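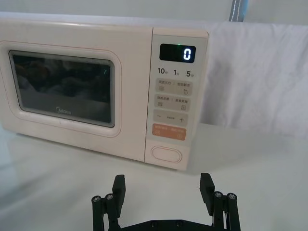 Bianka Kozma asked, in a comment on the May draft of this section, whether an episode should be thrown out when the operator presses the wrong button and then corrects the mistake. It should be kept, provided the correction is completed within the same episode and the episode is tagged "recovery" in step 9. The steps below have been changed to say so.

4.2 Recording appliance episodes with the wrist camera

This section covers button and door tasks on a tabletop microwave. Complete the gripper calibration in section 4.1 first. Skodance software must be running on the control computer, with the Ava recorder open.

1. Place the microwave on the white table and turn it at a slight angle to the arm. Change the angle between sets, never during one.

2. Hang the white backing sheet. Creases are acceptable.

3. Plug in the microwave. Check that the display is lit and that the door is fully closed.

CAUTION: Do not run the microwave empty. For tasks that include a start command, place a cup of water inside before recording.

4. Move the arm to the home pose. Open the gripper fully. In the wrist view, both finger pads must be visible at the bottom, with the control panel and the door-release button in sight beyond them.

Note: If the door-release button is hidden behind a finger, raise the home pose in small steps until it clears. Save the new pose under a new name. Overwriting the old pose makes earlier sets hard to match.

5. In Ava, select the task from the list. Use the supplied wording for the instruction text ("open the microwave door", "press the plus button"). Do not type your own version.

6. Press Record. Hold the arm still for 2 seconds before moving.

7. Drive the arm to the target at a steady speed. For button tasks, close the gripper first and press with the fingertips. The oval release button at the base of the panel needs a longer push than the flat button areas above it.

CAUTION: Keep one hand near the stop switch. A missed press on the lower panel can push the oven back across the table.

8. When the task is finished, back the arm away from the oven, hold still again, and press Stop.

9. Tag the episode as success, failure or recovery. Failures are kept and used to train the Bikley scoring model.

10. Reset the oven. Close the door and clear any time that was entered.

11. Repeat until the set is full. A full set is four angles for each task. The target for the whole appliance group is around 3,000 episodes.

Note: Reflections in the door glass vary with the room lighting. Leave the lights alone within a set and enter the lighting preset in the set log.

If the wrist view freezes during recording, stop, delete the episode and restart the Fülöp camera service before going on. For dropped frames with no freeze, see section 4.5.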